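Two arms and a coat hanger: my afternoon at the Skatgate workshop

I'd been promising Deirdre Kavanagh since February that I would come and see what she and the others have been up to at Skatgate, and on 7/15/22 I finally ran out of excuses and got on the train. Skatgate, if you don't know it, is a shared workshop on the first floor above a tile shop. You go up a metal stair at the back, past the bins, and ring a bell that sounds like a duck. I rang it twice for the pleasure of it.

I was expecting something the size of a school gym. It's more like two decent living rooms knocked together, with a kitchen at one end where the kettle never seems to go off. Members pay 72 a quarter and get a shelf, a key and a say in what goes on the radio (there was a proper argument about that while I was taking my coat off). Wilma Prins was at the lathe making a new foot for her own sewing machine. I asked her if it was hard and she said no, and that was the whole of our conversation until the biscuits came out, after which I couldn't stop her! She used to repair church organs, and I now know more about bellows than I ever planned to.

But I'd come for the robots. Deirdre and Jhonatan Arango have been building a pair of arms for the best part of a year, and the project has a name, Pindix, which is left over from a weather station they never finished. They had the sticker sheets already. The aim is to get two arms to put a piece of clothing on a hanger and hang it up. I laughed when Jhonatan told me this in the spring. I'd assumed it would be the easy bit, the thing you did on the first weekend before going on to chess or soldering. I have hung up a lot of shirts in my life and never given it a moment's thought.

Well! We started at the bench where the spare parts live, and Jhonatan put one of the perforated links in my hand so I could feel the weight of it, and it's nothing, like holding a ruler. All those little holes are there to save weight, and he says they're also very handy when you change your mind about where a cable ought to go, which they've done more often than he'd like. The first set of links they made were solid and the shoulder motors got so hot that the lot went in the scrap box. Deirdre kept one as a doorstop. I nearly broke my toe on it.

The motors were the big expense. They had a budget of 2000 for everything and it went on motors faster than either of them will quite admit to, so a lot of the rest is whatever was to hand. There's a man called Kieran Ó Conaill who clears out shop fittings for a living and drops things off on his way home to Widness, and I gather half the workshop is built out of what he couldn't sell. He'd been in that morning and left a crate of drawer runners. Wilma had already taken the best ones.

We had tea (mine had a washer in it, long story) and then they let me sit down at the build itself, and I'd brought a folding stool so I was nicely level with it. The walls went up in spring. Before that the arms worked on an open table, and every time somebody walked past in a bright jumper the software lost its place and grabbed at nothing. Plain off-white panels all round cured most of that. I liked the inside of it straight away, it has the feel of a very small changing room.

The cloth they practise with is red, so that it stands out against all that white, and Deirdre said they'd started with a tea towel with a map of Doherty Bay on it and the pattern drove the software mad. I had a go at guessing how the arms should pick the red one up from a heap. I said by the corner, obviously. Which corner, said Jhonatan. And I looked at it for a good long while and I couldn't have told him.

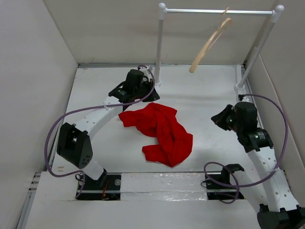

So that's the problem they've been chewing on. A cloth in a heap hasn't got a corner you can count on, and every time you let go of it you get a different heap. They do it by hand first, with one of them steering the arms through the whole job, over and over, and the software learns from those goes. They need 80 good ones before it's worth training on, Deirdre reckons, and a good one takes about 4 minutes if you don't lose your temper. I was allowed one try. I got a grip on the cloth, lifted it beautifully, swung round and knocked the hanger clean off the rail. Mairéad Breathnach, who had only come in to borrow a drill bit, applauded.

The cables were the other thing I kept asking about. Mine would have been in knots within a minute. They leave great big loops of slack in them so the wrists can turn, and tie them down only where they must. Jhonatan has rerouted the purple ones so many times that he's stopped drawing it in the notebook, and Deirdre is cross with him about that, and I was glad to have a biscuit to look at.

If you fancy a visit, they're happy to have people in on open afternoons, but do message first, and wear shoes you can stand in. The stair is steep and there's no lift. Parking is hopeless. I caught the ten past six home with a solid metal link in my bag, a present from Deirdre, and it's holding the kitchen door open as I type.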